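To: Haldane Street laundry list
Subject: Re: [laundry] Sorting cloths at the hall, bins and where they go
Date: 12 March 2021

Thanks for getting the ball rolling on this. I have read through the notes from the last two washes and tried to answer everything in one message. The original is quoted in pieces so you can see what I am replying to.

> We keep ending up with kitchen cloths and cleaning cloths in the
> same load. By the time they come back from the wash it is hard to
> tell which was which, and the kitchen people at Briltdale have
> asked us more than once to stop sending them floor cloths.
> Can we agree on a color for each and stick with it?

Yes. I think the colors should be the ones we already have the most of, so we don't have to buy a full set. Blue for cleaning, white for the kitchen, and anything with a stripe goes to the workshop at Ratbridge, where they don't mind what they get. We have 453 cloths on the shelf list as of this month and the blue ones are the biggest group. If we make blue the kitchen color, as somebody suggested earlier in the thread, we would have to replace most of the cleaning stock, and I can't see a reason to do that.

The green ones are a problem. They came in with the Cisine order and there are too few of them to be a group of their own. My suggestion is to use them up as cleaning cloths and not reorder.

> Second thing. The bins. Some of us have been sorting straight
> into the bags and some into the bins first. The bags are a pain
> because they fall over and you can't see what is in the bottom.
> I would like everybody to use the bins.

Agreed on the bins. A bag that won't stand up needs a hand to hold it open, and then you only have one hand for the cloths. The shallow plastic bins stand by themselves and you can look straight down into them. Put the bin at the side of the table, leave the middle clear for the pile, and pick the cloths up one at a time. It is slower for the first few minutes and then it goes quickly.

I know some people like to shake each cloth out and fold it before it goes in. Please don't do that with the used ones. Crumpled is fine. Folding comes after the wash, and folding a used cloth just hides whatever is stuck in it.
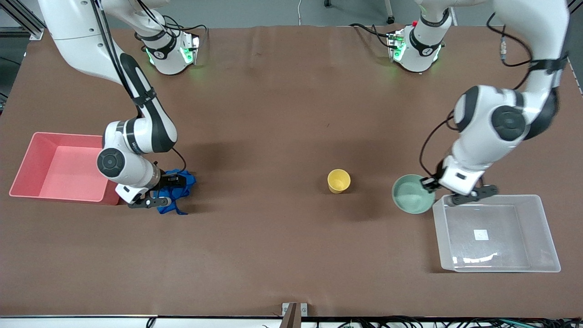 WHAT GOES IN WHICH BIN

Pink bin: blue cleaning cloths. A bunched-up cloth takes up a lot of room in something that shallow, so empty it into the wash bag when it gets level with the rim. Don't press them down to get more in.

Clear bin: white kitchen cloths and the tea towels. Tea towels can go in with the cloths, they wash at the same temperature.

Cardboard box under the window: striped ones for Ratbridge, plus anything with a hole you can put a finger through.

Aprons do not go in any of these. They hang on the hooks by the door and get washed separately at the end of the month.

> Third, do we still need to write down how many go out? I have
> been doing it but I don't know if anyone looks at the sheet.

Please keep doing it. I do look at it. The Haldane laundry charges us by the bag and the sheet is the only way I can check their bill. In the last batch they had us down for more bags than we sent, and I was able to get that corrected only from the sheet. It doesn't need to be exact to the cloth. Number of bags, what color is in each one, and your initials.

For anyone who is new: a full bag holds 85 cloths if they are the thin kind. With the thicker ones you will get fewer, so go by how the bag feels. If you can't lift it with one hand, it is too full and the seam will go. We lost two bags that way in the winter.

> Last one. Are we ordering more this spring or making do?

Making do for now. I asked for a price on a new batch and the smallest order is 1,000, which is more than we could store even if we wanted them. There is a place that will sell us 200 at a time but the cost per cloth is higher and they only come in blue. We don't need any more blue. If the white ones get down to where the kitchen is running short between washes, I will ask again.

Until then, please check the white ones as they come back. A stain that survived the wash is fine for cleaning but it shouldn't go back to the kitchen. Tie a knot in one corner so the next person knows it has been moved over, and put it with the blue.

A couple of smaller points that came up off the list:

The table. Please wipe it down before the clean cloths come out of the bags. Used and clean are being done on the same tabletop and there isn't room for a second one.

The labels. The sticky ones come off in the damp, so I have stopped putting them on the bins and wrote a card instead. It is taped to the inside of the cupboard door, at eye level. If you change which bin is used for what, change the card too.

Bag ties. We are nearly out. If you have any at home from garden stuff or whatever, bring them in. String works as long as it is a bow and not a knot, the people at Haldane cut the knots and then we don't get the string back.

The next collection is on the usual morning, and bags need to be by the side door before nine. I will be there to let people in but I have to leave straight after, so if you want to talk about the colors please write to the list and don't wait to catch me there.

If there are no objections by the end of March I will take it that blue, white and striped are settled and change the shelf list to match.

--
Haldane Street laundry list
To stop getting these messages, reply with "remove" in the subject line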